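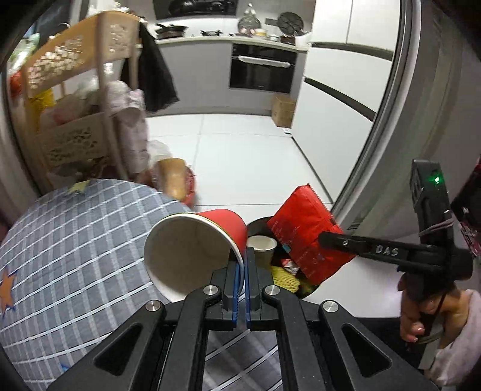

Dulce Bermúdez me escribió que con una pinza de mano no se aprende nada de robótica, que sin motores aquello es un juguete caro y que mejor me gastaba el dinero en un brazo pequeño, aunque fuera malo. Le contesté con un mensaje larguísimo y al final he decidido convertirlo en reseña, porque llevo todo el curso con el kit Faltix en casa y estoy encantado.

El Faltix es un juego de 2 pinzas manuales que se montan en casa: mordazas, articulaciones, dedos y almohadillas. Lo pedí a Granaline y pagué 1.423 pesos por el par (ahora lo veo a 1.651 con las almohadillas de repuesto incluidas, y yo me iría directo a ese). Se arma en una tarde larga. Yo tardé dos porque monté una articulación al revés y no me di cuenta hasta que la mordaza se abría torcida.

¿Y para qué lo quiero? Pues para practicar tareas de casa con las manos antes de construir el brazo que las tiene que repetir. Tirar un vaso de papel al bote, por ejemplo. Parece una tontería y es dificilísimo. Si lo agarras por el cuerpo lo aplastas, si lo pellizcas por el borde gira, y según cómo lo sueltes rebota en la orilla y acaba en el piso. Con la pinza en la mano entiendes en cinco minutos por qué tu agarre va a fallar — y eso en un brazo con motores me costaba una tarde entera de leer registros.

Lo mejor son las almohadillas azules. Sujetan el papel sin arrugarlo demasiado y con las bolsas de papas van de maravilla. La malla de espuma de la fruta, en cambio, se me escapa casi siempre; a ver si con un dedo más ancho... El recorrido es suave y los tornillos de las articulaciones quedan a la vista, así que se reajusta todo sin desmontar nada. ¡Qué gusto cuando alguien piensa en eso!

Pegas, tengo varias. El manual viene en un inglés rarísimo y el paso 14 está repetido con otro dibujo. El mango cansa la muñeca a la media hora. Y los tornillos se aflojan, sobre todo los de la base del dedo: yo les puse una gota de fijador Prelton y no han vuelto a moverse. Enikő Mészáros, del taller compartido, prefiere arandelas de presión y dice que lo mío es una chapuza. Puede ser.

Antes tuve la pinza de Uddin, más ligera y bastante más floja de juego. La presté en septiembre y no la he echado de menos.

Dulce, cuando quieras te dejo probar el mío. El brazo va para largo, me faltan la base y media electrónica.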